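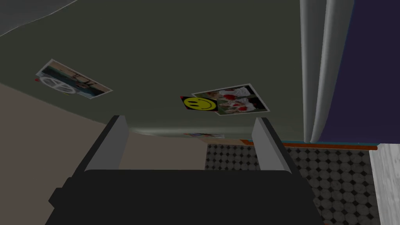 Vasilis Karagiannis wrote to ask why we would throw out perfectly good demonstrations when we only have 143 of them, and couldn't the network sort that out by itself? I got the same question in different words from half the class, so let me start there and then get back to where I stopped last time.

Short answer: at this size, it mostly can't. The learner copies whatever you do. If you hover over the target for five seconds while you check your phone (I've done it!), the hover goes into the data as an action, and the policy will happily learn to hover too. With 3,000 demonstrations a few of those get washed out. With 143, they show.

So, collecting in the simulated kitchen. Everybody records 15 episodes per task before September. Some habits I'd like you to pick up:

Start from a different arm pose each time. The reset in Mavidell puts you back in the same spot, so nudge the arm before you press record, and nudge it a different way than last time.

Look at the wrist view while you drive, and keep the big overview window closed. The policy only gets the wrist view, and if you steer by something it can't see, you're teaching it to guess. Close up to the refrigerator you'll find the view is mostly door, with the handles way off to one side. Fine! Back off, find the handles again, go on. Those recoveries are some of the best examples we have, so please don't delete them.

Do delete the ones where you changed your mind about the task halfway through. I can't label those, and neither can Chantal Dufour, who checks the labels after me.

Write the instruction before you record. "Open the refrigerator" and "grab the refrigerator handle" end at different moments, and I need to know which one you meant.

Smooth beats fast, by the way. I'll show the speed plots next time, along with what happens when you train on two people who drive very differently (it's a mess, and kind of fun to watch). Bring your episode files on a stick, the upload was down again this morning.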